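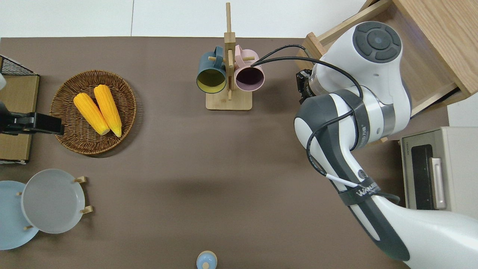

Ticket 391
Project: Ñahui kitchen cell
Component: grasp planning, hang/unhang tasks
Status: Open, workaround in place
Priority: Medium
Opened: March 16, 2026

Summary

Mug unhang fails on the right side of the mug tree. Left side passes. The failure showed up after the cell was moved to the Restero planner and does not occur with the old planner on the same table layout. Customer (Farar) wants to know whether the put-away routine can be accepted in April or whether mugs have to come out of the scope.

Setup

Two-arm table cell. Wooden mug tree with horizontal pegs, one mug per side, rims out, handles over the pegs. Left mug is dark teal with a pale yellow interior. Right mug is pink with a dark purple-maroon interior. Also on the table: woven basket with two ears of corn, wooden plate rack with a light blue plate and a pale gray plate. Drawer unit and toaster oven on the right. Drawer open.

The task list for the cell is: unhang mugs, move corn out of the basket, unload plate rack, close drawer. Only the first item is covered by this ticket.

Steps to reproduce

1. Hang both mugs, rims facing the operator side.
2. Home both arms.
3. Run unhang_left, then unhang_right.
4. Repeat with the order reversed.

Expected: mug is lifted until the handle clears the peg tip, pulled away from the post and set down on the table.
Observed: left is as expected. On the right the gripper closes on the rim, lifts, and stops with a force limit fault. The handle is still on the peg. On some runs the whole tree tips before the fault trips.

Log entry 1

Pulled the run records. 102 attempts on the right side, 13 completed. The left side had no force faults in the same batch. Order of execution makes no difference.

Checked the obvious items first. Force limit is the same on both arms. Gripper pads cleaned, no change. Wrist calibration redone on the right arm, no change. Swapped the mugs between sides. The fault stays on the right, so it isn't the mug.

Log entry 2

Replayed the failed lifts at reduced speed. The lift vector is straight up in the table frame. On the left that works: the handle has slack above the peg and comes free when the pull starts. On the right the planner starts the pull before the lift is complete, and the handle binds against the peg. The force then goes into the post.

Compared the two trajectories. The right arm has a shorter lift segment than the left. Nothing in our task file asks for that. The planner is trimming it.

Log entry 3

Cause of the trimming found. The collision model for the right arm includes a padded volume for the external cable. With the arm bent over next to the tree, the top of the lift puts that padded volume into the keep-out zone around the open drawer. The planner shortens the lift until the path is legal and does not report that it has done so. With the drawer closed the keep-out zone shrinks and the full lift is allowed.

Tested with the drawer closed: all right side attempts completed, no faults.

This leaves the question of why the drawer is open at all. Task order. Closing the drawer is the last item on the list, and Farar wrote the list that way on purpose. Their position is that a kitchen is not tidied in advance so that a machine can tidy it. Hard to argue with that, so a reorder can be a workaround but we can't close the ticket on it.

Log entry 4

Tried three changes with the drawer left open.

Change A: reduce cable padding by half. Full lift restored. The cable touched the drawer front on one run. Reverted.

Change B: approach the mug from the front instead of from the side. Full lift restored, but the grasp on the rim is poor and the mug rotates in the gripper as soon as the handle is clear. Set-down is then unreliable. Kept on a branch.

Change C: move the tree toward the left arm and let the left arm do both mugs. Works, slow. It also needs the basket moved out of the way first, which adds a pick the cell was not specified for.

None of these is good enough to ship. A person would shift an elbow and not notice having done it.

Log entry 5

Sent the planner issue to Restero. Two points in the report:

- the planner shortens a segment marked as required without raising a warning
- the padded cable volume is treated as rigid and does not follow the arm when the elbow changes side

Reply received. They accept the first point as a defect. The second is described as known behavior, with no date for a change.

Retovitz, who supply the cable dressing, were asked whether the run can be brought in closer to the arm. They can offer a shorter loop. Quote pending.

Workaround

Until the fix is in, run close_drawer before unhang_right. In the task file set drawer_first to true. Do not raise the force limit. It was tried during log entry 1, and the mug stayed on the peg while the tree moved with it.

If the drawer has to stay open, skip unhang_right and leave the mug where it hangs.

Answer to Farar

Asked for: can the cell do the put-away routine unattended. Current answer is no for the full list in the order given. Unhang left is ready. Unhang right is ready only with the drawer closed. Corn and plates are tracked in their own tickets and should not be judged from this one.

We suggest the acceptance test be split by task — one pass mark for each — and that the right mug be retested once the shorter cable loop is fitted. The fault has nothing to do with seeing the mug or gripping it. Both were fine in every failed run we replayed. What is missing is room to move the arm among things that are left standing open, and a test bench laid out for the arm's convenience would have hidden it.

Open items

Restero: patch for silent segment trimming. Waiting.
Retovitz: quote for shorter loop. Waiting.
Us: add a check that compares planned lift height with required lift height and aborts before the grasp if it is short. In work, review 2 requested.
Us: rerun the right side batch, drawer open, after the loop is changed.

Next update when the Retovitz quote is in.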